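The Furon people wanted an answer by Sunday: could the arm at Istmont build a desktop computer without help, or did they still need Danica Hubáček on the bench for 14 hours a week?

Danica had her own opinion, but she was paid to run the trials, so she ran them. The job that morning was the processor. Pick it up, carry it over, set it in the socket, close the lever. She had done it maybe 900 times by hand and never thought about it. 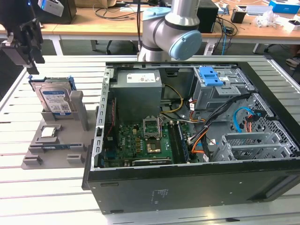 She typed the name of the run, Plollis 3, and drank her coffee.

Her brother called while she was waiting. He wanted to know if it could do dishes yet.

"It can't do dishes," she said.

"Laundry?"

"It can hold a sock. It doesn't know what a sock is for."

He said he would wait for the next one, then, and asked if she was coming to dinner. She said probably, if Costa let her leave before six.

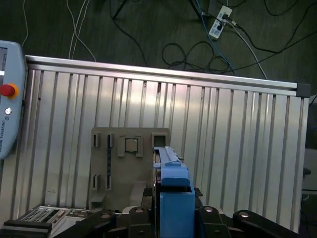 Costa came in with the form from Furon. It had a box for yes and a box for no, and a line for remarks. He stood by the desk reading it, stepping over the cables on the floor without looking down, the way they all did by then. The red emergency stop was where it always was, on the pendant, and Danica kept her hand near it out of habit.

"Which box?" he asked.

"Memory, most days. Drives, if the tray is right. Cables, no."

"That isn't a box."

"Then use the line."

He wrote for a while in small letters. She set up the next run, Plollis 4, and told him she needed to be out of there by six.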